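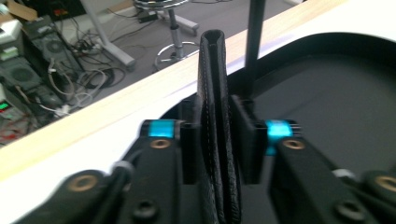

The wallet, black, with the stitching still good.

Tyyne Hämäläinen had been dead for 2 weeks when her nieces began to argue about the wallet, and by 22 June 2022 they had stopped speaking and were doing it by post.

It was a plain thing. Black leather, pebbled, a pale line of stitches down the front. Tyyne had bought it at Laitinen, back when Laitinen sold leather goods and before it sold mostly scented candles, and had carried it for the whole of her working life at the Rullivora ferry office. There had been 509 euros in it. The money was divided in an afternoon without a cross word. The wallet was another matter.

Orvokki wanted it because she had been promised it. Kaisu Kiiskinen wanted it because Orvokki did.

"She said it to me in the car," wrote Orvokki.

"You don't have a car," wrote Kaisu, on the back of a postcard of Urkano harbour, so that the postman could enjoy it too.

"It was her car. I was in it."

Valtteri Kinnunen, who had drawn up the will and regretted it, proposed that all the remaining small things should be brought out and the sisters take turns choosing. He had done the same for a family in Bisura with a boat and 100 hectares of forest, and they had been finished by lunch. He allowed the whole day.

They tossed a coin. Orvokki won and, to general alarm, did not take the wallet. She had spotted something she wanted more.

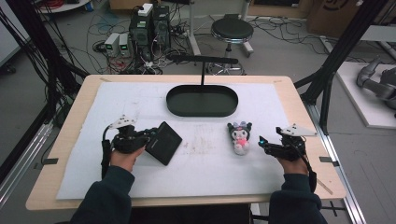
"I'll have the little one with the heart," she said.

Kaisu put down her coffee. "You will not."

"It's my turn."

"I gave her that. I gave her that when she had her hip done. It sat on the windowsill the whole time and she called it the bishop."

"Then she ought to have left it to you," said Orvokki, "in the car."

Valtteri looked at his papers. The estate came to 2,684 euros before his fee, and he had begun to wonder about waiving the fee if it meant he could go home.

"Your choice, Mrs Kiiskinen," he said.

Kaisu took the wallet. She looked it over, pressed it shut, opened it again and ran a thumb along the seam. Behind the notes pocket was a slip of paper that had been missed when they shared out the money. She read it twice and passed it to her sister.

It said, in Tyyne's square ferry-office hand, Anneli Pelkonen to have this.

"Who," said Orvokki, "is Anneli Pelkonen?"

It was the first thing she had said to Kaisu all month that wasn't about the car. Kaisu pulled her chair round to the same side of the table, and Valtteri went to put the kettle on again.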